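Re: mug + table, still going?

Jolanta Szczepańska wrote:
> Is the red enamel mug still up for grabs? And is the table
> the one from Whitfield or the lighter one? Want something
> pale for the Brakness kitchen. Can pick up in September.

Hi Jolanta, hi all

Yes still here. Mug is $3, glossy red, darker red inside. Ignore the 10 in my last mail, typo. Table is the lighter one, Whitfield one went to Terstead allready. No idea on age. Want to sell it by the end of the month, 2 people have asked so far, so shout if you're serious.

Little red block not for sale, sorry. Wall color is pale gray if you're matching.

Pics below, have to run, back on mail after 6.

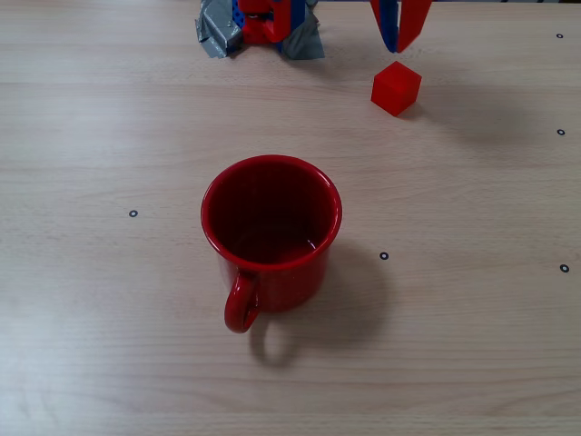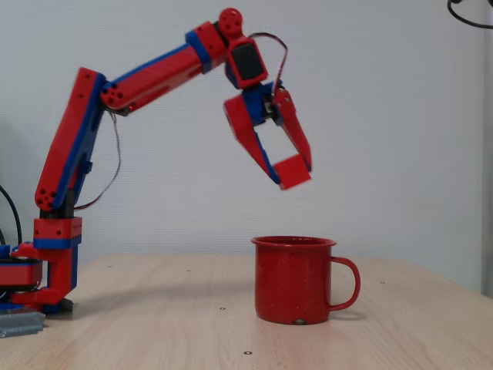
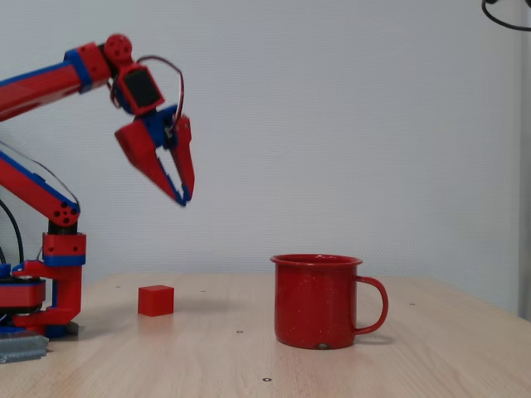
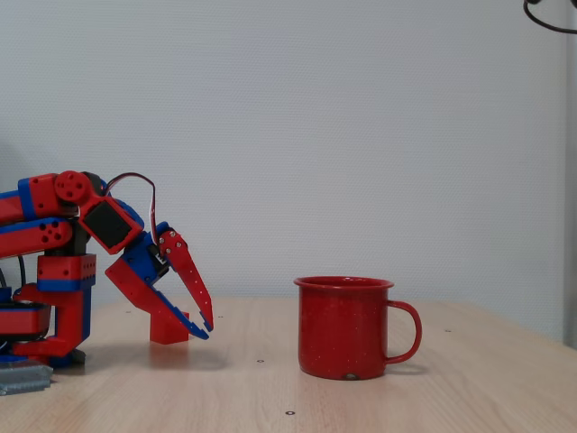 Light wood tabletop in all four. Grain shows best in the first.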